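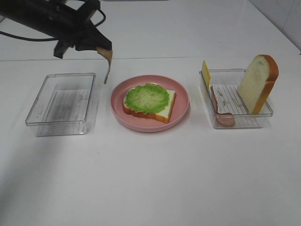
Ham slice, white table, lunchtime.

I've had the Ruvent door alarm on my dorm room since August, and I like it a lot more than I thought I would! It's a little wedge you push under the door, and if anyone tries to open it, it screams. Our campus had a run of break-ins over the summer (two on my floor alone), so my roommate Kristýna and I split the cost. It came to 1599 with shipping, a bit steep for students, but fine.

Setup took a minute. The siren is LOUD. I set it off by accident one Saturday at 6 a.m. and Eero from across the hall still brings it up. Carpet is the weak spot, it slides a little unless you really kick it in.

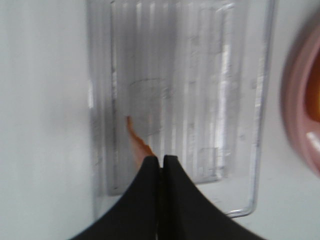
My main gripe with the Ruvent is the battery door, a flimsy bit of plastic that pops off whenever I throw the thing in my bag. I'd love something stiffer, with ridges like the ribbed panel inside that clear container, so your thumb has something to grip. Campus security gave it a thumbs up when I asked, though they'd still like us to lock the door too (fair). Four stars from me, and I'm getting a second one for my mom.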